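Seasonal Arrangements on a Plain White Table: Notes on Roses and Hydrangeas

This blog is maintained as a record of the author's practice in arranging artificial flowers for small rooms, entrance halls and reception desks. Previous entries have addressed storage, ribbon and the selection of vases. The present entry concerns the stage that precedes all of these, namely the laying out and sorting of stems on a flat surface before any vase is filled.

Readers have asked on several occasions why this stage receives so much attention. The author's position is that an arrangement is largely decided on the table. Once a stem has been pushed into foam or wedged between its neighbors, there is a natural reluctance to take it out again, and a poor choice of height or color will often be allowed to stand. A stem lying flat may be moved at no cost.

The selection for this season is limited to two flowers. The red rose supplies a strong, compact point of color. The blue hydrangea supplies volume, and its pale tone keeps the red from becoming heavy. Other combinations were considered during the winter, including a white peony from the Wuda catalog and a yellow ranunculus. The peony was set aside on account of its size. The ranunculus may be reconsidered for the summer.

The household stock now stands at 174 stems, kept in long boxes under the stairs and labeled by flower. The greater part was acquired through Sultska, a supplier of fabric flowers and display goods, whose spring list offered up to 739 varieties. Such a list can be discouraging to a beginner. It is recommended that a first purchase be confined to two or three kinds, bought in sufficient quantity to be used together.

A pale surface is preferred for sorting. Dark wood absorbs the greens and makes it difficult to judge where a stem ends, and a patterned cloth competes with the petals. 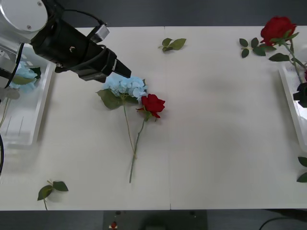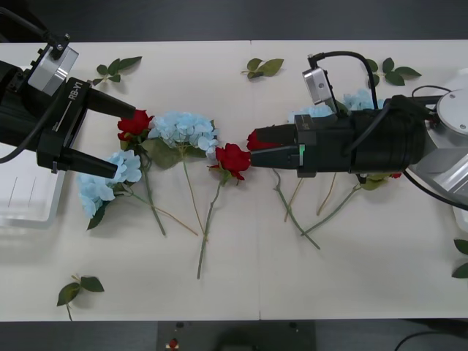 Red roses and blue hydrangeas on the white table, with green leaves alongside.

Canpolat, March

The procedure followed for a layout of this type is set out in the paragraphs that follow. It has been revised several times over the past two years and may be adapted freely.

Stems should first be separated by kind. Shallow trays are suitable for this purpose, as a flower can be lifted from them without catching on a rim. The author formerly used a tall bucket and found that hydrangea heads in particular became flattened against one another.

The hydrangeas are placed next. As the larger flower, the hydrangea determines the width of the finished piece, and it is advisable to settle its position before the roses are introduced. Heads should point away from the person working, with the stems running back toward the near edge of the table.

Roses are then laid beside the hydrangeas, or partly over them. A rose set entirely apart tends to look like an afterthought when the whole is gathered up. Stems may cross. Beginners frequently attempt to keep them parallel, and the result in the vase is stiff.

Loose leaf sprigs are dealt with last. Many artificial roses are sold with foliage that slides along the stem, and in handling it will work its way down or come off altogether. Detached sprigs ought to be retained. They are useful for covering the point at which several stems meet, and they may be used to soften the rim of a low bowl. A small envelope marked with the name of the flower is adequate for storing them.

Before the stems are gathered, the layout should be viewed from the far side of the table. Gaps that are hidden from the working side are generally evident from the other. The author also finds it helpful to leave the layout in place for 27 minutes, the length of the short program on the kitchen dishwasher, and to return to it afterward.

On the subject of trimming, caution is advised. The wire core of an artificial stem cannot be restored once cut. Bending the lower portion upward will shorten it sufficiently for most vases, and the full length remains available for later use. Where cutting is unavoidable, proper wire cutters are required. Kitchen scissors will be ruined.

Care of the petals is straightforward. Dust is removed with a soft brush, working from the center of the bloom outward. Hydrangeas hold more dust than roses owing to their many small petals, and they may need to be brushed twice. Sprays and polishes are not used in this household, following an unfortunate result with a set of lilies.

The vase intended for this arrangement is a gray stoneware cylinder from Umum, with a capacity of 1560 milliliters. It is heavy enough to remain upright without stones or sand. A narrower glass vase was tested and rejected, as the wire stems were plainly visible through the side.

Correspondence regarding the fading of red fabric near south-facing windows has been received and will be answered in the next entry, together with a note on lining the storage boxes.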